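Notebook: Flatilach cell, wrist camera servoing inside the case
May, started 9:40 am

Picking up from where Sunee and I left the planner before lunch yesterday. Goal for today is getting the last bit of the approach off the wrist camera alone, inside an open desktop case, with the cables left in.

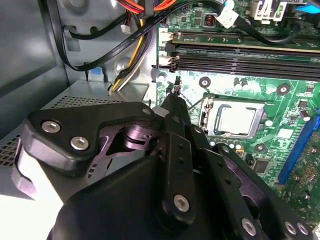

Approach planning

Big improvement here! The old planner treated the whole case as one box with the lid off, so anything below the rim counted as a collision and we had to switch checking off for the last stretch. Ffion's new Toprak build takes the side wall and the perforated housing as separate meshes, and the arm now comes in past them with checking left on the entire time. I ran it 39 times from random start poses and got a valid path every time. Planning is capped at 200 ms and it never hit the cap.

The cables are still not in the model. For now there is a keep-out blob over the wire bundle left of the memory slots, drawn by hand, and it's far too generous. It blocks some wrist angles we'll want later. Sunee thinks we can grow the blob from depth at the scan pose and refresh it once per approach. I like that a lot more than my version.

Finding the socket

The CPU lid is flat bare metal and blows out under the ring light, so matching on the chip itself was hopeless. Switched to the mounting holes around the socket. They have silver rings on green board, nice high contrast, and three of them fix the pose in the plane with a bit left over to check against. The fit falls over if one is hidden behind a finger, so I added a rule: if fewer than three are found, hold position and widen the search window, don't guess. (It was guessing before. Sorry about the scratched case, Ffion.)

The retention lever gives us a rough heading for free. I only use it to throw out fits that come back rotated by a quarter turn, and that got rid of the last of the silly answers.

Masking our own fingers

The tips fill a good chunk of the lower view and the hex screws were being picked up as mounting holes. Silver, round, right size, fair enough! Fivuro can render a mask from the joint state now, so everything belonging to the gripper gets dropped before detection. First go was shifted by a few pixels and let one screw head through. Grew the mask edge and it's clean.

Note for whoever touches this next: the mask reads the commanded finger position. It should read the measured one. Ticket is in.

Servo loop

Dropped the gain by half and the hunting near the target went away. Replayed 3,000 logged images through the new detector overnight as a regression check and the only failures were 2 with heavy glare off the metal on the power supply side. Both were rejected by the residual test, so the arm would have stopped. Very happy with that.

To do
Measured finger position into the mask
Depth-grown keep-out for the cables (Sunee)
Exposure: try metering on the board only, ignore the chassis
Move the Vakosska config out of my home folder
Ask Ffion if Toprak can cache the case meshes between runs, loading them is the slowest part of startup now

4:15 pm, arm parked, logs copied to the shared drive.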